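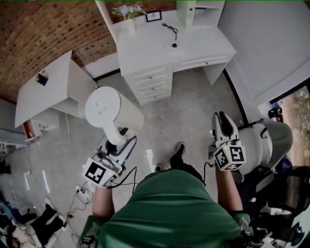
A large white cylinder, held at an angle, in a room with a brown brick wall.

Last updated: November

DIRNENDALE REPAIR SUNDAYS TO RETURN FOR A LONGER WINTER SEASON

Satell and Greneo open the old Limsakul building to anyone with a broken toaster, a torn coat or a wobbly chair

DIRNENDALE – Satell, the neighborhood repair group, is very happy to announce that its Repair Sundays are coming back this winter, and that they will run for longer than ever before. The new season will be made up of 8 sessions, up from 5 last year, and every one of them will be held in the ground floor rooms of the Limsakul building on the corner by the old bus turnaround. Doors open at 10 a.m. and the last item is taken in at 3 p.m., so that the menders can get home for supper.

For anyone who has not been along before, the idea is a simple one. You bring in something that has stopped working, you sit down with a person who knows a bit about that kind of thing, and the two of you try to put it right together. There is no charge for the help. If a part is needed, you pay what the part costs, and there is a jar by the door for those who would like to put something toward the heating (which, in that building, is always welcome).

Last winter neighbors carried roughly 300 items through the door. Lamps and toasters made up the largest share, followed by clothes, bicycles and a surprising number of music boxes. A good many went home working. Some did not, and their owners at least went away knowing what was wrong and where the pieces could be recycled.

Greneo, the tool library across the river, joins as a full partner this season and is lending soldering stations, two sewing machines and a proper set of wood clamps, which our furniture table has been wishing for since the very first session. Greneo members may also pick up and return borrowed tools at the Limsakul building on session days, saving them the walk over the bridge.

"We started out with one folding table and a box of screwdrivers, and we were delighted if half a dozen people stopped by," Satell said in a statement. "Now there is a line before we have the coffee on, and people stay and chat long after their kettle is fixed. We are so grateful to Dirnendale for taking this to heart, and we can't wait to see everybody again."

New this year is a mending corner for children aged 6 and up, with buttons, patches and stuffed animals in need of a stitch or two. A grown-up should stay with each child. There will also be a short talk at noon on looking after small appliances, covering things like descaling, worn cords and how to tell when a thing is past saving.

Visitors are kindly asked to bring no more than two items each, to clean them beforehand, and to bring along chargers, lids, loose screws and anything else that belongs to them. Microwaves, gas heaters and large televisions can't be accepted. There is no need to book, although the sewing table fills up early and it is wise to come in the morning if you have a coat or a pair of curtains to see to.

People who would like to help with repairs, or with tea and the sign-in table, are warmly invited to write to Satell or stop by during any session.

Contact: Satell press desk, Limsakul building, Dirnendale | © Satell. All rights reserved. | Back to top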